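Black kettle on a matte white top, marks that won't wipe off

Forum: Surfaces and Worktops
Replies: 9

brackish_tap
I have a matte white tabletop against a pale paneled wall, used as a tea station. The supplier is Brurnov, the finish is sold as Tinska White. A black kettle lives on it full time. After 7 months I have pale round marks where the kettle gets set down. They show at a low angle in the morning and more or less vanish by noon. Dish soap and a damp cloth do nothing. Is this heat, scale, or wear in the finish?

ohmic_lou
Does the kettle sit on a powered base or directly on the surface? That decides most of it. A base keeps the hot part off the top. If you lift the kettle off and park it next to the base after pouring, you get heat and drips in the same spot.

brackish_tap
Electric, with a base. I do park it beside the base, yes. Usually within a hand's width.

grout_and_about
Scale. Drips run down the outside, collect under the rim, and dry in a ring. Hard water does it faster. One part white vinegar to four parts water, leave it 2 minutes, rinse, dry. If the ring softens at all, it's mineral.

veneer_dept
Please check what the top is made of before putting acid on it. Vinegar is fine on most laminates. It is not fine on anything with marble or limestone in it, and some matte lacquers will go patchy. OP hasn't said.

grout_and_about
Diluted that far, for that long, it's a very small risk. I've done it on three different tops.

veneer_dept
Three tops of what? Test it on the underside or near the back edge, where a dull patch won't be noticed.

brackish_tap
The invoice only says "composite board, matte coated." I'll ask Brurnov. The top as it stands now:

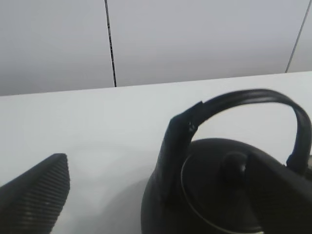

1. Reply from ohmic_lou
I wouldn't diagnose anything from that. The lighting is soft and the faint round patches on the white could be reflections or uneven light. I also can't tell a raised deposit from a change in sheen at this size. Two tests you can do at home. Run a fingernail across a mark: a deposit usually has an edge you can feel. Then hold a flashlight flat to the surface and move it around. If the mark travels with the light, it's a reflection. If it stays put and looks shinier than its surroundings, the coating has been polished or softened.

2. Reply from clitus_owner
I have the Clitus top, also matte white, and had the same complaint. Mine was polishing. I had been scrubbing the kettle spot with a melamine sponge, and that is an abrasive. Something like 800 grit would be my guess at the equivalent, though I have never measured it. Matte finishes scatter light off a fine texture, and once you level the texture you have a glossy patch for good. Stop using the sponge if you own one.

3. Reply from grout_and_about
Still think it's scale. Polishing gives you a vague blotch. A round mark points to something with a round bottom.

4. Reply from clitus_owner
Mine were round. I was scrubbing in circles, around the kettle.

5. Reply from brackish_tap
Results. Fingernail: no edge on most of them, a slight edge on one. Flashlight: some moved, so those were never marks. The rest stayed. Tried the diluted vinegar near the back edge first, no change to the finish after it dried. Then on the one with the edge, and it came off. The others are the same as before. I do own a melamine sponge.

6. Reply from veneer_dept
So one mineral ring, some reflections, and some burnishing. The burnished spots can't be cleaned because there is nothing on them. Don't try to re-matte them with a scouring pad. You'll get directional scratches, and those are easier to see on white than the gloss is. Ask the supplier if the coating can be refinished. Many can't be.

7. Reply from ohmic_lou
For the kettle, return it to the base after pouring or put a trivet beside it. Cork or silicone, flat on the bottom. Check under silicone now and then, it traps water.

8. Reply from grout_and_about
One for scale, noted. On trivets, I'd skip cork on white. The cheap ones can leave a tan stain when wet. I use a Babić tile with felt feet and have had no trouble with it.

9. Reply from brackish_tap
Brurnov answered. The coating is not refinishable, and they advise a microfiber cloth with neutral soap only. They had no comment on vinegar either way. I've moved the base closer to the wall so there's less room to park the kettle beside it, and the sponge has gone to the garage. Leaving the thread open in case anyone has used a matte-safe polish on this finish.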